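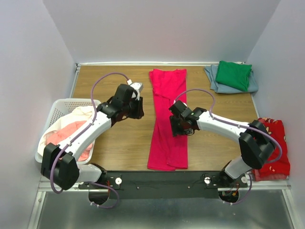 Two robot arms at a wood-grain tabletop, the left one white with black joint housings

The Comanum Tomala is a compact crossover SUV produced by the automaker Comanum. It is a five-door, five-seat vehicle with front-wheel drive as standard and all-wheel drive as an option on the higher engine outputs. The Tomala sits below the larger Comanum Shabalala in the company's range and shares its basic floor structure, front suspension and electrical system. The current model is the second generation.

Overview

The first Tomala was developed as a replacement for a small station wagon that had been losing sales to taller vehicles. It used a shortened version of the wagon's platform, which limited rear legroom and left the car with a high load floor. The second generation moved to the platform introduced with the Shabalala, and both problems were addressed in the new layout. Ground clearance is unchanged between the two generations on front-wheel-drive cars. All-wheel-drive cars sit slightly higher.

The name was carried over without a suffix. In company parts catalogs the two generations are separated by the codes T1 and T2, and these codes are commonly used by dealers and owners.

Body and chassis

The body is a steel unibody. High-strength steel is used in the sills, the center pillars and the roof rails, and the hood is aluminum. The tailgate is made of a composite outer skin over a steel frame. Front-wheel-drive models with the base engine use a torsion beam at the rear, while all other versions have a multi-link rear axle. The front suspension is by struts on all models.

Steering is by rack and pinion with electric assistance. Early T2 cars were criticized in road tests for a vague feel around the center position, and revised steering software was fitted at the first model-year update. The software can be installed on earlier cars at a dealer, but cars with the first type of steering motor cannot accept it.

Disc brakes are fitted at all four wheels. The parking brake is electric except on the lowest trim level, which keeps a hand lever between the front seats.

Powertrain

Three powertrains are offered. The base unit is a turbocharged three-cylinder gasoline engine paired with a six-speed manual transmission. The middle option is a four-cylinder gasoline engine producing 171 horsepower, sold with a dual-clutch automatic transmission with 7 forward speeds. The top version is a plug-in hybrid that combines the four-cylinder engine with an electric motor on the rear axle for a total output of 230 horsepower.

The hybrid has no mechanical link between the front and rear wheels. The rear wheels are driven only by the electric motor, and when the battery reaches its minimum charge the engine runs a generator to keep the rear motor supplied. Output at the rear is reduced in this condition. The owner's manual advises drivers to select the charge-hold setting before towing or driving on steep unpaved roads.

A diesel engine was offered in the T1 and was dropped during that generation. No diesel has been announced for the T2.

Interior

The dashboard has two displays, one behind the steering wheel and one in the center. Controls for temperature, fan speed and rear window heating are physical buttons on all trim levels. The center display is also used for the rear camera and for navigation, where fitted.

The rear bench splits 60/40 and slides on all versions except the hybrid, where the battery housing takes up the space needed for the rails. The hybrid also has a smaller cargo area and no spare wheel. A tire sealant kit is supplied in its place.

Trim levels

The T2 is sold in three trim levels, named Base, Plus and Cikley. The last is named for the mountain pass used in the car's early road testing and has a different front bumper, black wheel arch moldings, roof rails and heavier seat fabric. It was first shown as a limited edition and became a regular trim level after the first batch was sold. The hybrid can be ordered only as a Plus or a Cikley.

Options common to all trim levels include a tow bar, a heated windshield and a cargo divider. Adaptive cruise control is standard on the Plus and Cikley and cannot be ordered on the Base.

Production and recall

Body pressing, welding, painting and final assembly take place at one plant. Seats and the rear axle assembly are delivered by outside suppliers. The hybrid is built on the same line as the gasoline cars, with the battery installed from below after the rear axle is in place.

A recall covering 2241 hybrid cars was issued in May of the second production year. A seal on the battery cooling line had been fitted incorrectly and could allow coolant to leak into the lower housing. Dealers inspected the line and replaced the seal, and cars showing signs of leakage received a new housing. Gasoline versions were not affected.

Market position

In most markets the T2 was introduced at a lower list price than the T1 it replaced, with fewer items included on the Base. Comanum restored the heated front seats to the standard equipment list at the first update and raised the price of the Base by a small amount at the same time. Fleet buyers account for the larger share of hybrid sales, while the Cikley is sold mainly to private customers.

See also

Comanum Shabalala
Compact crossover SUV
Plug-in hybrid

This page was last edited on April 3, 2026.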